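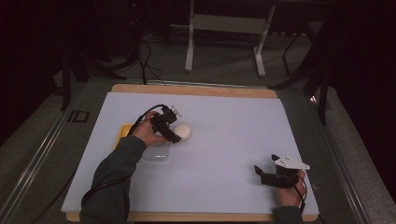

Birkberg parishes asked to sign on to refugee housing pledge

The diocesan office wants every parish in the Birkberg deanery to vote by the end of October on whether to join the Rindik Welcome Pledge, which would commit each signing church to house one refugee family for a year. Copies of the pledge went out with the Lenten mailing. It runs to 2 pages, and the second is mostly signatures.

I have been to enough meetings on this subject to want more than signatures. The first page quotes Leviticus and Matthew 25, and I have no quarrel with either. It says less about leases. A parish that signs agrees to "provide or secure suitable housing," but the text leaves open who holds the lease, who pays when the furnace quits, and what happens in month thirteen if the family has no place to go.

The money is thin too. The deanery has set up a matching fund of $200 per household per month. Anyone who has looked for a two-bedroom apartment near the Panasiuk Street bus line lately knows how far that will stretch. When I called to ask whether the match could be used for a security deposit, I was told the guidelines were "still being prayed over." I would be glad to hear they were also being typed.

Weidong Tian, who ran the resettlement program at the old Stotance mission for years and now helps families with paperwork two evenings a week, is for the pledge but not for the timetable.

"A family needs a key, a doctor and a school desk in the first ten days," he told me. "If the parish is still arguing over which cousin has a spare apartment, wait. Sign later."

He also pointed out that the deanery tried something like this before. Under the earlier drive, 55 households put their names on a list to offer rooms or furniture. When his office called down the list, many of the numbers were out of date, and several people who did pick up thought they had signed a petition. A good number of couches were offered. Beds were harder to come by.

The pledge's supporters say waiting for perfect terms is a way of never starting, and they have a point. Some parishes have been "discerning" since before the last bishop retired. St. Brendan's and Holy Cross say they will sign together and share one apartment and one bank account, with a named person at each church to take calls at night. That is the most concrete plan I have seen so far - it fits on an index card.

An open meeting on the pledge will be held in the Holy Cross hall after the evening Mass on March 19, 2021, with a phone line for those staying home. Written questions can be left at the parish office beforehand. Mine is about the lease.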